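Workbench and Toy Corner – gallery page

Back room at Cutatau, December. Quick page, captions short, will add more when I get a minute. Most of this is foam. If you came for the shelves, they're on the other page.

Background for anyone new. We make soft puzzles and sorters for the toy library, the sort a two year old can chew on and throw down the stairs. Foam sheet, a knife, a lot of patience. Started with 14 sets, now past 100. No plan when we started and not much of one now.

Where the foam comes from – mostly offcuts from Nijs, the mat place. They sell by the bag. Last order was 600 sheets, mixed colors, you get what you get. Too much purple. Never enough yellow. Mint green was a nice surprise, came in near the bottom of the bag and we used it up fast.

Shapes. We went back and forth on this for weeks. Stars look great and tear at the points. Hearts are fine but everybody cuts them different. Triangle was in the early sets, taken out, might come back. What we keep going back to is plain stuff, circle and square, then a cross for the kids who want a challenge. The octagon is the sneaky one. Kids go for the circle hole with it every time, then the square, then they hand it to a grown-up.

Cutting notes, people keep asking:

Fresh blade for every sheet. Not every other sheet.
Straight sides first, curves last.
Two light passes, dont lean on it.
Circles – use a jar lid and go slow. The compass cutter was a waste of money.
Save the piece that comes out. That's your puzzle piece, half the new people throw it in the bin.

Inside corners are the hard part. The cross has more of them than anything else we cut and that's where the foam rips. Stop short, flip the sheet, finish from the back. Took me ages to get the hang of it.

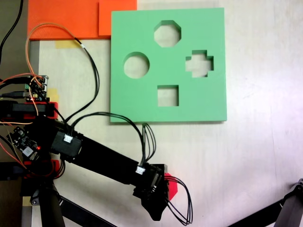 Fit is the other thing. Too tight and the little ones get mad, too loose and the piece drops through before they've turned it, so there's no puzzle left. We trim the loose pieces out of the set and recut from scrap. A bit of sanding on the edge of the hole helps if it's only slightly tight. Fine paper. Coarse paper chews it up and you get crumbs all over the table and in your coffee.

Glue or no glue? Both. Some boards get a backing sheet so the shapes sit in a tray, some stay open so you can post the pieces through. The open ones get played with more, no contest. The glued ones stack better. Glue we use is Grindulico, the slow kind, in the big tub. Leave it overnight under something flat and heavy. I used the phone book till someone recycled it.

Colors – we try to have the board one color and the pieces another. Orange pieces on green is my favorite. Matching pieces for the older kids, so they have to go by shape and cant cheat. Had one set go out with every piece the same color as the board and the parents thought we'd run out of foam. We had, a bit.

Tape. Masking tape for marking out, peels off the foam clean if you dont leave it on over a weekend. Packing tape takes the skin off with it. Ask me how I know.

Washing: warm water, drop of dish soap, lay flat on a towel. Not the dishwasher. Not the radiator either, they curl up like toast.

Storage. Each set goes in a Semus zip bag with a paper slip listing the shapes. The slips go missing, the bags don't. Considering writing on the bags from now on. Boards stored flat, never on their edge, they get a bend and then the pieces pop out.

Lending numbers, since the hall wanted them: almost 2000 loans since we opened the toy corner, all kinds of toys, sorters near the top of the list. The wooden train is still first and I've stopped fighting it.

Still to do – bigger boards with more holes, a set with just roundish shapes, and a box for the spare pieces that isnt a shoebox. Also a new cutting mat, ours has a groove down the middle and every straight line ends up in it.

Foam offcuts always welcome, leave them inside the door at Cutatau, mornings before 10 is best. Thick sheets please. Yellow if you have it!!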